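2021-03-09

Went through the Wondale prompting trial this morning with Fouad Chidiac. Notes before I forget what annoyed me.

The claim from the Iten people is that a talking prompter on the kitchen bench lets an adult with a learning disability get through a household job with less support. The job in this round was unpacking shopping and wiping down. Iten's summary says "increased independence" on every page. I can't find where they define it.

What we have is 72 logged sessions from the Wondale house, all with residents who already liked chores and asked for more of them. That's a friendly sample. The Flandidau house, where a couple of residents would rather do anything else, hasn't sent us a single log. Fouad thinks they stopped using the thing in the second week. I think he's right but we should ring and ask before either of us writes it down as fact.

The log sheet has a box for "prompts given by device" and a box for "prompts given by worker". The worker box is blank on most sheets. Blank could mean zero or it could mean the worker was busy wiping up milk. We can't treat it as zero. Iten did.

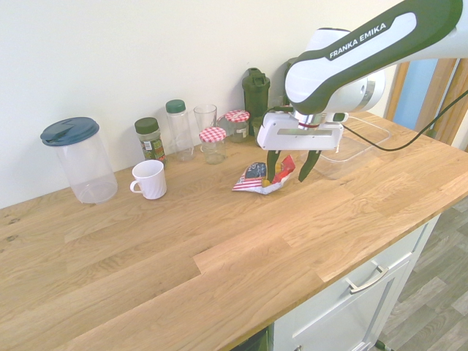
Does a resident finishing the job count as independence? Only if we know who was standing next to them, and for most of the sessions we don't.

Fouad's counterpoint, which I'll put down fairly: the support workers at Wondale are keen on it, and they aren't people who get keen easily. One resident now starts the bench wipe without being asked. Good. She was also doing that at her last place, according to her own file, so I'm not giving the prompter credit for it.

Voice volume is still a problem. Two residents turned it down to nothing and did the job anyway — that may be the most useful result in the pile, and it isn't in the summary.

Cost: Yammine quoted 2,000 dollars a unit plus 360 a year for the service plan. I asked what the plan covers and got a brochure. For that money a house could have laminated picture cards on every cupboard and plenty left for extra worker hours. I want cards as a comparison in the next round. Fouad agrees, though he'd keep the unit going alongside.

To do:

- ring Flandidau, ask for whatever logs exist, even half-filled
- redo the sheet so the worker box has to have a number in it, zero included
- ask residents themselves what they think of it (not on the current form at all!)
- write back to Yammine about the plan, second go
- Fouad to draft the card set, bench wipe first

Not signing off on the Iten wording until the first two are done. Told Fouad he can quote me.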